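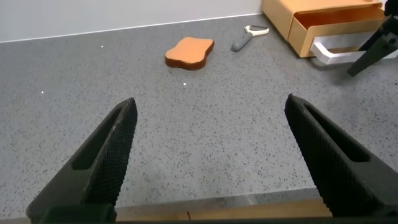

Home Products Manuals Support Contact

Section 4. Sealing the Countertop

This section covers the first application of Haugland 345 penetrating sealer to stone countertops. It applies to granite and similar dense stone. For marble and limestone, see Section 5. Do not use this product on laminate or glazed tile.

4.1 Before you start

Read the label on the container and check that the cap seal is unbroken. The room must be ventilated during application and until the surface is dry to the touch. Keep the product away from stove burners and pilot lights.

Note: New countertops are sometimes supplied with a factory sealer. Carry out the water test in 4.2 even if the installer has told you the stone is untreated.

4.2 Water test

1. Place a spoonful of clean water on the stone, away from the sink cutout.
2. Leave it for 15 minutes.
3. Wipe the water away and look at the stone from a low angle.

If the stone has darkened, it will accept sealer. Let it dry overnight before you continue. If there is no change in color, stop. A second coat over a working sealer stays on the surface and dries to a haze.

4.3 Cleaning

1. Remove crumbs and grit with a soft brush.
2. Wash the surface with Roteck neutral cleaner, diluted as shown on its label.
3. Rinse twice with plain water and dry with a lint-free cloth.
4. Mask the faucet base, the sink rim and any painted wall next to the stone.

CAUTION: Do not clean with vinegar, bleach or scouring powder. Residue from these products prevents the sealer from soaking in evenly.

4.4 Applying the sealer

1. Shake the container and pour a small amount onto the applicator pad.
2. Wipe the sealer on in overlapping passes, working from the back edge toward you.
3. Keep the surface wet for the dwell time printed on the label. Add sealer to any patch that dries early.
4. Remove all excess with a clean cloth — turn the cloth often.
5. Buff with a second dry cloth until no smears remain.

CAUTION: Sealer left to dry on the surface is difficult to remove. On long counters, work in sections no wider than your reach.

4.5 Curing

Keep water off the stone for 24 hours. Repeat the water test after curing. If the stone still darkens, apply one further coat as described in 4.4.

Section revised by Kerstin Skjelbred, 6th April.

Next: Section 5. Marble and Limestone

2 comments 2 shares

Contact Haugland Support | Copyright Haugland | Back to top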